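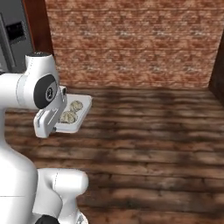
Incidencia: compra de un segundo brazo y presupuesto de pinzas
Proyecto: Fisumora, tarea de bandejas
Abierta por: Maarten Brouwer
Asignada a: Sânziana Stanciu
Prioridad: media
Estado: en espera de proveedor

Descripción del problema (Maarten Brouwer, 28 dic 2022)

Buenos días. Necesito cerrar la petición de equipamiento para el año próximo y no consigo que me cuadren las cantidades. En la petición original habíamos puesto 2 brazos con sus pinzas paralelas, un juego de dedos de repuesto y la licencia del simulador. El proveedor, Eder, nos devolvió la oferta con una observación: según ellos, la pinza estándar no es adecuada para sujetar una bandeja por el borde, y proponen un modelo de apertura mayor que no entra en nuestra partida.

Antes de pedir más dinero quisiera saber si la observación es correcta. He adjuntado la configuración de la tarea con la bandeja blanca y los dos dumplings. Todo es simulado, todavía no tenemos el brazo físico en Flirkport.

Respuesta de Sânziana Stanciu

Hola, Maarten. He revisado la configuración. La bandeja tiene el borde levantado, esto ayuda, pero está inclinada y la pinza la tiene por un lado. Para la compra me importan tres datos que no encuentro en el ticket:

- peso de la bandeja real con la carga
- grosor del borde
- inclinación máxima que aceptamos durante el traslado

Sin el grosor no puedo decir si la apertura estándar es suficiente. ¿La bandeja del modelo está copiada de una real o es una forma genérica?

Respuesta de Maarten

Genérica. La hizo Simão a ojo para la primera demostración. Le pregunto.

Respuesta de Simão Magalhães

Confirmo que es genérica. La bandeja que quiere usar la cocina es de otro fabricante, y el borde mide 12 mm en la parte más gruesa. La pesé con una carga de prueba y la balanza marcó 171 g. La inclinación no la tengo decidida. Si los dumplings se deslizan hasta el borde, la calidad de la presentación no es aceptable, por lo cual prefiero que se mantenga casi horizontal.

Respuesta de Sânziana

Gracias, con esto ya puedo trabajar. La pinza estándar de la oferta abre 80 mm, así que la apertura no es el problema y la observación de Eder no me convence en este punto. Lo que sí puede fallar es el agarre: con la bandeja sujeta de un solo lado, el peso hace palanca y los dedos lisos pueden dejarla girar. Propongo lo siguiente:

1. Mantener la pinza estándar en la petición.
2. Cambiar el juego de dedos de repuesto por unos dedos con superficie de goma.
3. Actualizar el modelo de la bandeja con las medidas de Simão y repetir la prueba en el simulador, también con otros valores de fricción.
4. Dejar el segundo brazo como opción, con el precio congelado si Eder lo permite.

Comentario de Ginette Vidal (compras)

Sobre el punto 4: Eder mantiene el precio del segundo brazo hasta mayo, pero lo quiere por escrito. La licencia del simulador hay que ponerla en una línea separada, porque no es inmovilizado. Por favor, no la mezclen otra vez con el hardware, la última vez nos rechazaron el formulario entero.

Respuesta de Maarten

De acuerdo con los cuatro puntos. Separo la licencia y envío hoy la versión nueva a Ginette. He pedido a Eder la ficha de los dedos de goma y la confirmación del precio. Dejo el ticket abierto hasta recibir las dos cosas.

Pendiente: modelo de bandeja actualizado (Simão), ficha de los dedos y carta de precio (Eder).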